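Week two with the Jostach gripper kit, and I'm still grinning! My friend Rosalía Carrasco talked me into it (she has the older one from Ultow), and I put it together on Monday with one hex key and a lot of coffee.

Steamed buns are my favorite test. They're soft, they're round, and if you squeeze too hard you get to eat the evidence. I keep the grip force at 10 out of 100 and the fingers wide open on the way over to the pot.

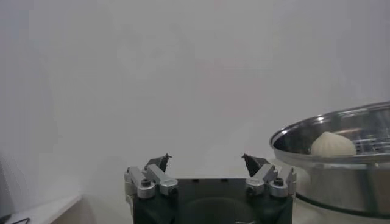
What I'd change

The fingertips are a bit pointy for food, so I've ordered the padded set, 8 bucks plus shipping.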